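Search this forum
Hirville Home Board > Travel & Packing
Posted in January by tuesdaypacker

Re: one box for the guest bathroom stuff?

tuesdaypacker wrote:
My cousin I-hsuan Peng is staying with us for 10 nights and I want all the little bathroom things in one spot so she's not digging through our cabinet at midnight. I've got a white cardboard box with no lid and I'm trying it with everything standing up. Do you all stand things up or lay them flat? I keep going back and forth!

liao_and_co wrote:
Stand them up, always. Toothpaste cap up, brush next to it, cup on the other side. If you lay the tube down it slides under everything and you end up dumping the whole box out to find it.

moth_season wrote:
Disagree on the brush. Bristles up is fine, but I'd put it inside the cup so it isn't leaning on cardboard. My sister did the cardboard thing at her place on Dutemis and the bottom went soft in 2 weeks.

tuesdaypacker wrote:
OK so my order right now, going left to right (I did this on the table by the curtain, with the milk and the rest of the groceries still sitting out behind it):

1. Blue toothpaste, white cap pointing up. Clear toothbrush next, then the clear cup, and the fuzzy brown puff over on the right by the little green card.
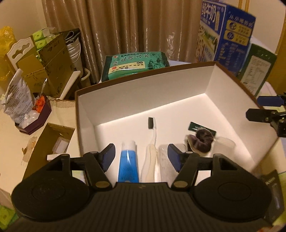

2. Still to go in: hair ties, a comb, a small hand cream. I want those on the right but the puff is kind of a space hog.

liao_and_co wrote:
Ha, that puff. Hang it on a hook and you get a third of your box back. And toss the crumpled plastic wrapper while you're at it.

tuesdaypacker wrote:
Nooo the wrapper is for the trip home, I want something to put the brush in – but fine, it can go in a drawer.

moth_season wrote:
Still voting brush IN the cup. Also line the bottom with something. I cut up an old Mindico placemat for mine and it's been good so far.

gray_kettle wrote:
Or skip the box? I gave up and got a plastic tray. Wipes clean.

tuesdaypacker wrote:
I like the box though, the white looks nice! Going to try the placemat thing tonight and see if the comb fits.

Last updated: Tuesday, 19 replies, 800 views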